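2020-10-10
By Vasanthi Khondokar

Hettiarachchi Hall, Cidport — safety walk-through before the founder's memorial lunch

Walked with Nimal Akanda, who carried the clipboard and most of the opinions. Hall license is for 108 seated. Please stop inviting people.

1. Front doors open outward, both leaves. PASS. The left one needs a shoulder. Guests in their nineties may not have one to spare.

2. Exit signs lit. PASS, except over the cloakroom, where it says EX. Bulb ordered from Tradell, part 1576.

3. Aisle width. FAIL. The portrait easel sits squarely in the side aisle. The old man spent 40 years on the bank's board getting in people's way, but the fire code has no clause for tradition. Move it beside the piano.

4. Extinguishers. Two in the lobby, PASS. Kitchen one, tag 484, was last checked in December. PASS, with a couple of months to go.

5. Candles. FAIL. The Cludine wreath is dried flowers and ribbon and stands right next to them. Use the battery kind. The family has been told and is being brave.

6. Stage steps. Handrail loose at the bottom. Six speakers are listed, each promised "just a few words," so it will get plenty of use. Tighten before the lunch.

7. Microphone cable taped down. Not yet. See item 6.

8. Tableware. Chipped rims go in the bin, however sentimental. Don't leave plates standing on edge near where people walk — lay them flat or rack them. 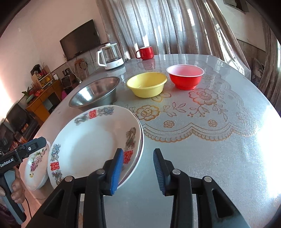 Item 8: plates on edge, double-happiness pattern at the front, peonies on another.

9. First aid box. PASS. Contains bandages, gloves and a 700-page manual.

10. Ramp at the rear door. PASS when dry. Put the mat down if it rains.

Recheck items 3, 5, 6 and 7. Nimal has the keys.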